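Last changed 12/2/21. Replaces the April notes, which only covered bottles.

# numthorpe-tabletop

Small household items on a plain table, and the clearing away of them. Items are bottles, lids, shallow plates, tubs and cups, the sort of thing left over after a shared lunch. The set was put together in the Numthorpe office, in an ordinary working room with people at their desks.

## Contents

| Part | What it holds | Count |
|---|---|---|
| `clips/` | one clearing task per clip | 2,641 |
| `items.csv` | one row per physical item | 275 |
| `layouts/` | starting layouts, as text | 80 |
| `notes/` | corrections and oddities | 2 files |

`notes/` is worth reading before you use the layouts. Several were renumbered when the table was moved and the old numbers still turn up in file names.

## The items

Each item has an ID, a rough type, a main colour and a line of free text. Types are kept broad on purpose. A yoghurt lid, a tub lid and a small flat plate can be hard to tell apart from above, so all three go under `flat_round`. If you need them split, use the free text column, but be warned that it was filled in by more than one person and the spelling varies.

Bottles are listed with their caps on. A cap that was found loose has its own row and points back to the bottle in the `parent` column. Labels were left on. Where a label had peeled off, the row says `label: none` and the bottle was kept in use.

See-through items are marked `clear`, and cloudy or tinted ones `semi`. We were not strict about the line between the two in the early rows.

## Layouts

A layout says which items start on the table and in which part of it. The table is divided into nine parts, numbered from the far left corner across and then towards the person standing at it. Bottles may be upright or on their side, given as `up` or `side`. Which way the cap points is not recorded.

Most layouts are sparse. A bottle in one corner and a lid in another is a normal starting point, and a good share of the clips deal with just one flat item on an otherwise bare stretch of white.

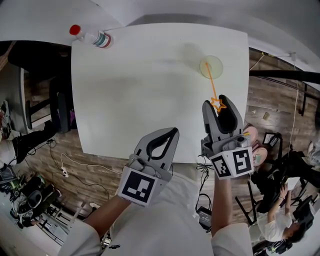
The crowded layouts are at the end of the list, and they are the ones with the most mistakes in them. Items that touch or overlap are given the same part number with no order between them, so you can't rebuild a stack from the layout file alone.

## The room

The room was not cleared for this. Cables run over the floor, chairs get moved, bags are put down wherever there is space, and other people carry on with their own work. We left all of this alone. Anyone who wants a tidy background will have to crop to the tabletop.

The table itself is white and square. White items on it are the hardest to make out, above all flat ones. Shadows fall across the top in many clips and move about as people lean in. Lighting is not recorded.

## Clip labels

Every clip has a short label made of a verb and an item ID:

- `pick` – item is lifted from the table
- `place` – item is set down on the table or in the tub
- `stand` – item on its side is put upright
- `slide` – item is moved without being lifted

Clips where the item was dropped keep their label and get `dropped: yes`. They are counted in the total. A few `slide` clips should really be `pick`, where the item was dragged to the edge first and then lifted. Known cases are in `notes/slide.txt`.

## Known problems

- Item IDs starting with `X` were thrown away part way through and swapped for something close. The colour may not match.
- Rows without a type are items we never agreed on.
- The Brovisora export drops the `parent` column. Use the CSV.
- Part numbers in the first batch run from the near edge. `notes/parts.txt` has the conversion.

## Use

Free to use inside the Hondalance project. For anything else, ask at the Chowdhury desk first. Faces of people in the room must not be published, so check the background before putting any still in a report or talk.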